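Ringed asteroid surprises Zarncombe team
2020-08-17

I do love a good asteroid story, and this one's a beauty. Astronomers at the Zarncombe observatory reckon that Gelia, a lumpy grey rock out past Jupiter, has a thin ring around it – and maybe a second one further in!

They caught it by watching Gelia slide in front of a faint star. The star's light dipped for 15 seconds, as you'd expect, but there were short little flickers on both sides as well.

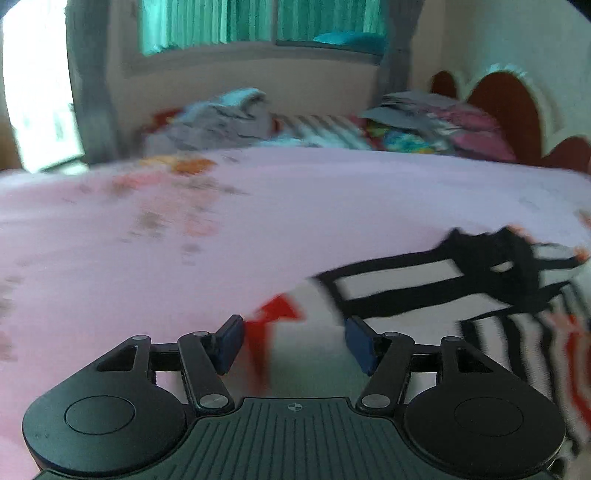

Kamran Vahidi reckons the inner ring could still be a trick of the data, and would like to see another pass before anyone goes naming it. Fair enough, I suppose (I've already got a few names picked out). The next good chance comes in February, when 4 telescopes will be pointed at the same patch of sky.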